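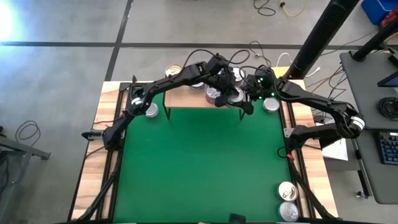 Ladan Ghorbani says that my last post made the whole thing sound too easy, and that a reader could think we just put some cans on a shelf and the arms did the rest. She asked me to write this one with more of the trouble in it. I think she is right, so I will try. I also promised to write every month and the last post was in January, so there is much to tell.

For the people who are new: I am in the robotics club at the Alipour college in Edinow, and this year my group of three works with two arms on one table. The task for the spring is "shelf work." The arms must take cans from the mat and put them on the small shelf at the back, and then take them down again. We will show it at Lokgate, the student meeting in the fall, if the teacher agrees that it is ready.

## Why cans

We started with wooden blocks, like every group before us. Blocks are kind to you. If the gripper comes a little turned, the block turns with it and sits straight between the fingers. A can does not help you in this way. It is round, so it doesn't care about the angle, and for one week I thought this made it easier. Then we learned that a round thing touches a flat finger only along a thin line. When the two fingers don't meet exactly at the middle of the can, it slides forward or backward out of the grip, sometimes slowly, so that you believe you have it until the arm is over the shelf.

Our first answer was to squeeze harder. Please don't do this with a full can. We had tomato on the mat and on my sleeve, and Abbas Shirazi had to take one finger apart and wash it in the sink of room 102. The second answer was better: we glued thin rubber on the fingers, and we close them more slowly in the last part of the movement. It costs time, but the can has a chance to find its place.

Another thing is the lid. Some of our cans have a pull tab and some don't, and the cameras see the shiny lids very differently when the lights in the room change. In the morning everything was fine and at four o'clock the program looked for a can in the place where there was only a bright spot on metal. We now keep the blinds closed all day. My mother asked on the phone why I am so pale.

## How we teach the arms

The method is by showing. One person guides the arms through the whole job and the computer records the positions of all joints together with the camera pictures. After enough of these recordings we train the model during the night, and the next day we see what it has understood. The recording program is called Jadeck. It was written by students who have finished already, and the instructions are partly in comments inside the code, partly in an old text file and partly in the memory of our teacher.

At this moment we have 143 recordings that we trust. We had more, but I deleted a good number of them last month, and this was the hardest discussion in our group so far. Abbas wanted to keep them all. His opinion was that the model can learn also from an ugly movement, if the end is good. My opinion was that the model learned exactly the ugly part. There was a small habit in my own recordings: before I closed the gripper, I stopped and moved it a little left and right, as you do with a key when you look for the lock in the dark. I didn't know that I did this. The trained arm did it too, with every can, and each time longer. Once it did it for so long that we went to make tea.

So we deleted the recordings with the shaking in them, and I had to learn a new way to come near to a can. I come from above now, I stop only one time, and I close. Ladan has the calmest hands of us three and her recordings are the best ones. She says it is from years of decorating cakes in her uncle's shop, and I have no reason to doubt it.

## The middle of the shelf

Most of our problems live in the middle of the shelf. On the left part only the left arm works, on the right part only the right arm, and this goes well. But the interesting cans are in the middle, where both arms can reach, and there they have to come very close to each other. When two grippers hang over the same group of cans, the wrists and the cables have almost no space, and one arm hides the cans from the camera on the other side.

We tried it with a simple rule at first. The left arm has priority and the right arm waits. It was safe and very boring, and it was also slow, with one run taking 525 seconds from the first can to the last. Then we recorded both arms moving together, with two people, one for each arm. For this you need to talk the whole time. "I go." "Wait." "I have it." "Go." We recorded in the evening, when the room was quiet, and still I went home with a dry throat.

The model that came out of these evenings is the first one that I like to watch. It brings both arms to the middle at the same time and one of them gives way a little, without any rule that tells it to. It is not always the same one. I can't explain completely how it chooses. Our teacher looked at it for a long time and then asked what happens if we move the shelf two centimeters to the left. We moved it, and the right arm set its can down in the air next to the board. The can fell on the mat and rolled into the other ones. So we have new work.

## Some practical notes

These are mostly for the younger groups, who write to me sometimes. I write them in no special order.

- Look at the cables on the wrists before each run. When the arm turns far, a loop can catch on the gripper of the other arm. It happened to us two times, and the second time it pulled out a plug and we lost the afternoon.
- Put a mat on the table. On bare wood a can that is pushed slides far away, and the model never learns what to do with it. On the mat it stays near.
- Write down which can was where. We have a paper for this with a drawing of the table. It feels like work for children, but when a run goes wrong you will want to build the same start again.
- Turn the labels in different directions. Our model believed for some days that a can with the label to the back is a different object and it left it alone.
- Don't put your coffee on the desk with the keyboard. I will not write whose coffee it was.
- If you must choose between a long recording session and two short ones, take two short ones. After one hour my movements become lazy, and I see it later in the data.

Somebody also asked about money. The arms and the frame belong to the college, so I can only say what our group spent by itself: 905 euros over the year. The greatest part was for a second-hand graphics card, and the rest went to rubber, screws, spare fingers and many cans. We ate the contents of most of them. I don't recommend the cheap ravioli.

## What comes next

Until the summer break we want to make the model less afraid of a moved shelf. The plan is to shift the board a little after every tenth recording, and to change its height also, if we find a clean way to fix longer legs. Abbas has drawn something with small clamps. I think it is too heavy, he thinks it is exactly right, and we will see on Friday who has to print it again.

I also want to record the case when a can falls. Until now we stopped the recording in this moment and started again from the beginning, and the result is an arm that doesn't know that falling exists. When a can lies on its side, it tries to grip it from above as if it was standing, again and again. Ladan proposed that we put some cans on their side on purpose and show how to lift them up with both arms, one holding at the bottom and the other turning. We tried by hand for one evening. It is difficult even for a person who controls the arms directly, so please don't expect a nice video soon.

To the reader who asked if a student without programming experience can join the club: yes. I had written only very small programs when I came, and Ladan had written none. You will spend the first weeks resetting cans on a table for other people. You learn a lot from it if you watch the arm and not your phone. The door is open on most afternoons, and if the blinds are closed, please knock anyway, we are inside.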